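# Sumano single-arm sorting station

If you've been putting off an arm because you thought you'd need a cage, a pit and a new floor, the Sumano is a lovely surprise. It's one arm with a proper fingered hand, and it works over a plain table pushed up against a wall. We've had a station at our Stovport workshop since September and it's the one everybody wants to book!
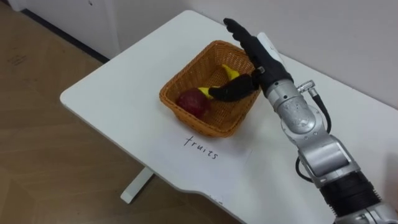 *The Sumano hand over the fruit basket, Stovport workshop.*

## What to budget for

- Arm, hand and cabling, supplied as one kit
- Table (yours or ours, any firm flat top will do)
- Baskets or trays, and a pen for labelling the tabletop
- 2 days of set-up and training on your site
- Yearly service visit by Enriquez, quoted separately

Lead time is 9 weeks from order. Hire is 400 pounds a week with a 21-day minimum, and whatever you've paid in hire comes off the price if you decide to buy.

## Planning the space

Measure your table first, then the floor beside it. The arm needs room to bend at the elbow, and the cable hangs in a loop on the outside, so keep tall stock and shelving clear of that side.
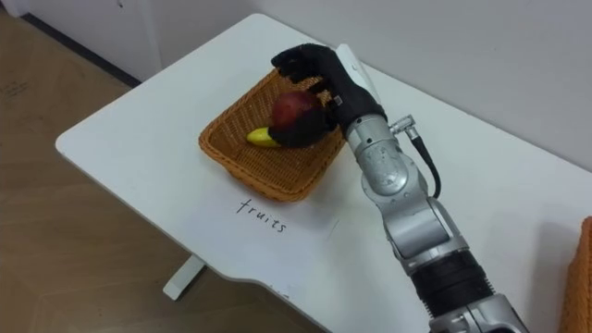
Soft goods deserve a bit of extra thought. Fruit comes in all sorts of shapes, and a round apple and a banana ask for quite different grips, so do send us your full product list (odd ones included) before you order. We'd much rather find the awkward item on paper than on your first morning.

The Flistance planning sheet covers power, table height and reach, and you can fill it in over a cup of tea. Send it to Precious Dizon at the workshop and she'll come back with a layout drawing and a written quote. Prices held as of 8 May 2023.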